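Notes for the Omum talk, Sun 20 September

**Opening (3 minutes)**

Say good morning, say the name of the game slowly. Omum is a puzzle platformer for two players, made by Damgaard, and we are the people who brought it from PC to handheld. Ask who has played it. Wait for the hands.

**Why the port was late**

We planned the release for last November and we missed it. The reason was loading. On PC, the level Fada streams in small parts while the players walk. On the handheld the same level stopped for 5 seconds at every door, and there are 38 doors. Let the number sit for a moment.

Explain the first attempt – smaller textures. It helped a little, but the garden looked poor and the artists were unhappy with us, and they were right. 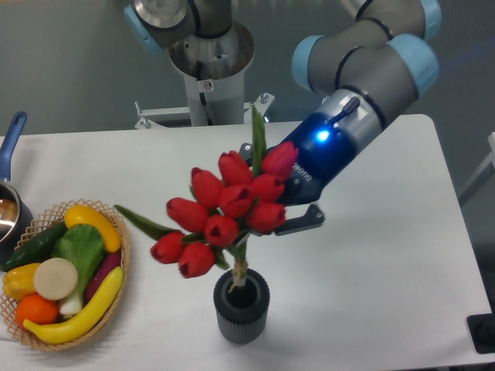 The second attempt was to change the order of the files on the card. Flarari, our build tool, now records which objects each room asks for and writes them next to each other. Show the graph here. Do not read the graph aloud, only point to the last column.

**What I would do differently**

- Test on the real device in the first month
- Keep one save file from every build (we lost 500 of them when we cleaned the server)
- Ask the translators earlier about text size, German was very long

**Demo**

Start from the save called "bridge". If the second controller does not connect, play alone and swap characters with the left button. Stop before the boss – it is a spoiler.

Questions after this. Repeat each question into the microphone.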